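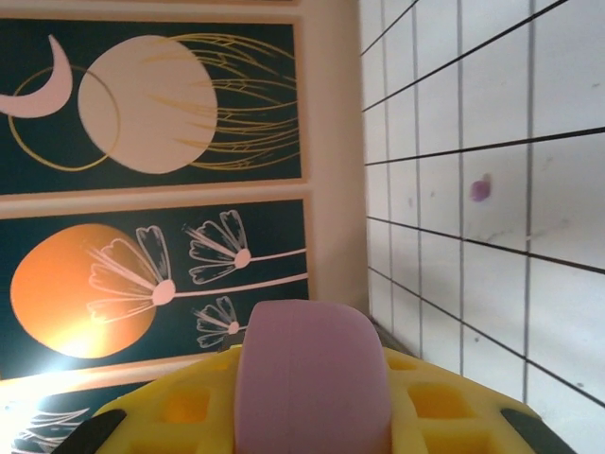
Wrist-camera view inside the Bilano two-arm workcell. Photo: Asero

ASERO RELEASES DRIKUS, A BUDGET WORKSHEET FOR PEOPLE WHO THOUGHT THEY WERE ONLY BUYING A ROBOT

Free planning file lists 214 costs, several of which the company learned about by invoice

2023-08-03. Asero, which plans and assembles small robot workcells for labs, workshops and short-run manufacturers, today released Drikus, a free worksheet for anyone preparing a budget request for robotic equipment. It has 214 lines. The arm is one of them.

Drikus began in May as an internal file with a less printable name. Asero was building Bilano, its two-arm benchtop cell, and had approved a budget that the project then went past with very little effort. Ximena Bravo, head of planning, was asked to find out where the money had gone. She came back with a list, and the list kept growing after she had handed it in.

"The original request had a line for the arms, a line for the grippers and a line called 'other,'" said Bravo. "Other did very well that year. Most of Drikus is what we found when we opened it up."

What it covers

The worksheet follows a purchase from the first quote to the end of the first year of use. It has sections for arms and end effectors, rails and mounting plates, framing and walls, cameras, cabling, control electronics, spare parts, the objects the robots are supposed to handle, floor space, power, training, and the hours of whoever ends up looking after the thing. That last section is the one Asero would most like people to read, and the one early testers most often left blank.

Every line asks for a price, a lead time and a name. The name is the person who will notice if the item fails to arrive. Asero added this column after a shipment of brackets spent most of a month in its own receiving area, in perfect condition, addressed to a department that had been renamed.

Users can mark each line as needed now, needed later or hoped for. Drikus adds up all three and puts the totals side by side at the top of the sheet, where a finance office will look first. There is no setting to hide the third total. Two testers asked.

Gripper parts get a section to themselves. Soft pads and printed finger pieces cost little next to an arm, so they tend to be ordered in exactly the quantity required to run the machine once. The worksheet asks for a replacement rate and won't total the section until it has one. Zero is accepted, with a second prompt.
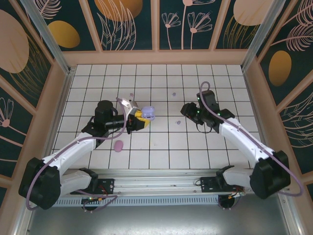 Two rail-mounted arms at work in the Bilano cell, with a purple object held in the left gripper. Photo: Asero

Two arms, one argument

A good part of the worksheet deals with the question of buying one arm or two. Asero's sales staff are asked it constantly and have been known to answer it before the customer finishes the sentence.

Drikus makes the buyer fill in both versions. A second arm brings its own mount, cabling, gripper and spares, and it also brings programming time, given that two arms sharing a floor have to be kept from meeting in the middle at speed. On the other side of the sheet are the jobs a single arm would need a fixture for, with the cost of making and changing those fixtures. Depending on the work, either column can come out cheaper. Asero says it has seen both, including once in a proposal where it would have preferred the other answer.

"I sell two-arm cells, so I went in with a view," said Brendan Brennan, sales manager. "The worksheet talked one of our customers down to a single arm and a clamp. It was a very nice clamp. I've been asked to describe this as a success."

Cable is the most commented-on section. Magnus Pringle, who runs assembly, insisted that it ask for the length along the full path of a moving arm, with slack, in place of the straight distance from plug to socket. He also wrote the note next to it, which in its published form is shorter than the draft.

Tried out at Zervas

Before release, Drikus was tested at Zervas, a contract workshop planning its first automated benches. The workshop's buyer, Tamás Csonka, had a request for four cells ready to sign. After filling in the worksheet he resubmitted it with the same four cells, a larger total and a later start.

"My director was unhappy for one afternoon," said Csonka. "With the old number she would have been unhappy in installments. I had budgeted for the machines to be delivered and hadn't given any money to the part where they get switched on."

Zervas found up to $4,000 per cell in items missing from its first request. Most of it was dull: mounting hardware, spare gripper parts, a better network switch, someone to move a sink. The sink now has a line in Drikus, under "existing obstacles."

What it does not do

Drikus doesn't recommend suppliers, and that includes Asero. It has no price list, as the company's last attempt at one was out of date by the time the file had been proofread. It won't calculate a payback period, either. There is an empty cell where one may be typed, and Asero's advice is to type it in after the rest is finished, having watched people do it the other way round.

The company will revise the worksheet once a year. Suggestions for new lines are welcome, and Alistair Dow in customer support reads all of them. Readers who have paid unexpectedly for something not yet on the list are asked to include the amount and, if it isn't too soon, the circumstances.

Availability

Drikus is available now from the Asero website as a spreadsheet file, at no charge and with no registration form. A printable version is also offered for organizations that approve budgets on paper. It takes up more pages than they will like.

Bilano cells can be ordered from Asero directly. Quotes come with a completed Drikus worksheet attached, including the lines for things Asero doesn't sell.

About Asero

Asero plans, builds and services compact robot workcells with one or two arms. It also helps customers write equipment budgets, a service it started shortly after rereading one of its own.

Press contact: Alistair Dow, Asero customer support and, until the position is funded, press office.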